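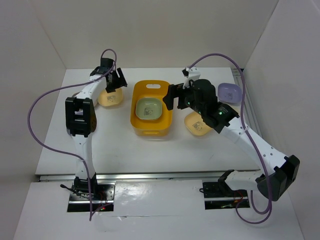 Walking on at Gastley

January
By Ilona Simon

I made the Gastley rowing team as a walk-on in my second year. I had never been in a boat narrower than a canoe. A few people have written to ask how that went, mostly first-years who are thinking about the tryout, so I'm putting it all in one post.

The tryout is an erg test. You sit on the rowing machine and pull 2,000 meters as fast as you can while Coach Mansour walks behind the row of machines and writes on a clipboard. I went out too hard. The first 500 felt easy, the third was awful, and I don't remember much of the last one. My time was the second slowest in the room. He kept me anyway and told me to come back with longer strokes.

I weighed 138 pounds that fall, which put me on the small side for an open-weight crew. We didn't have a lightweight boat. Gastley has never had the numbers for one. So I sat in bow, where a lighter rower does the least harm, and I stayed there for most of three seasons.

Practice started at 5 in the morning. I lived across campus from the boathouse and had no bike the first year, so I was up by 4:20. People ask if you get used to it. I got used to going to bed at nine. I missed most of what my roommates did in the evenings and I dropped a lab section that ran late. If you need a late lab, talk to your advisor before you sign up for the team.

My blisters healed by the end of October. Don't wear gloves. Tape is fine for a day or two, but it slides once it gets damp and then you have a worse blister under the tape.

The thing I struggled with most was the catch, meaning the moment the blade goes into the water. I was late on it all winter. Girish Chauhan sat in front of me in the two seat of our mixed development boat and he could feel it every stroke. He was patient about it for longer than I would have been. What helped in the end was rowing with my eyes shut for ten strokes at a time and listening for the oarlocks. Petrică Chiriac, who coxed us, called the drill most mornings that March.

We raced Drarna in April, on their lake, with a crosswind. We lost by more than a length. Two weeks later we raced them again at home and lost by a seat or so, and I was happier about that than about a couple of races we won the next year.

Costs, because people ask about that too. Dues were 50 dollars a semester, and the unisuit was extra. You could borrow a used one from the bin by the office, and I did. Travel was covered except for food. Winter training was in the old gym – no heat before six, so bring a hat.

If you are on the fence, go to the tryout. They don't cut many people on the first day, and you can quit in November without anyone holding it against you. Several people I liked a lot did that. Email the coach first so he has a machine for you, and eat something small an hour before.

I'll write up the spring trip in another post, once I find my notes from it.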